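Gripper Evaluation – Working Meeting, Clerdale test area
Mar 25, 2026

1. Previous minutes
Accepted with one correction. The Magsi hand was logged under the Verkari controller build in the December table. The entry has been moved.

2. Hand comparison, large parts
Both hands were reviewed on the molded black shells. The Verkari hand completed 1,222 of 1,843 attempted cycles without an operator stop. The Magsi hand has not reached a comparable cycle count, so no ranking was recorded. Most stops on the Verkari side were thumb torque limits during rim contact.
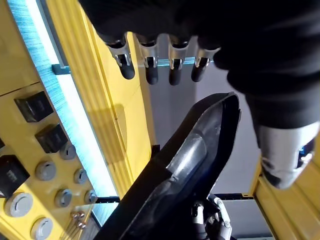
Thumb preload is to be lowered one step and the 300-cycle block repeated. The approach angle stays as it is until that block is finished – changing both at once would leave the result unreadable.

3. Sleeves and wrist cameras
The fabric covering on the hand and arm was discussed at length. It keeps dust away from the wrist, but loose folds can enter the wrist camera's view. Pusmont has proposed a shorter cuff. The meeting asked for a drawing before any fabric is cut.

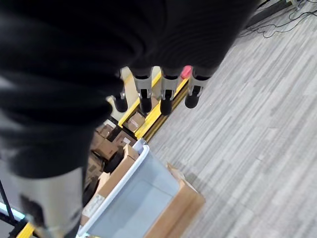

Exposure on the wrist cameras is to be locked. Automatic exposure hunts between the bright yellow shelf edges and the darker cartons, and the part detector drops frames while it settles.

4. Two-arm handling over the tote
Agreed that large shells are held by both arms above the tote, with release commanded from one controller clock. Separate clocks gave a release offset that varied from run to run. The offset log will be attached to the next minutes.
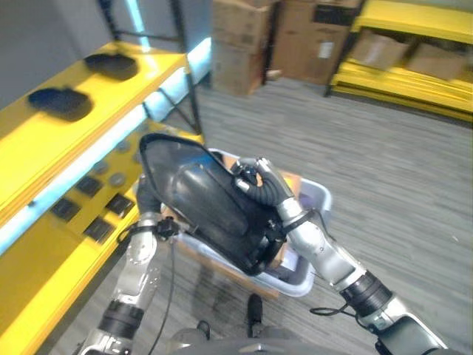
5. Actions
– Repeat 300-cycle block with reduced thumb preload.
– Obtain cuff drawing from Pusmont.
– Fix exposure on all wrist cameras and note the values.
– Run Magsi hand on the same shells, 5 sessions.

Comments (3)

Is the preload change going into the shared config or only the test branch?

Test branch only, until the block is done.

Please add the Magsi firmware version to item 2. The two hands can't be compared without it.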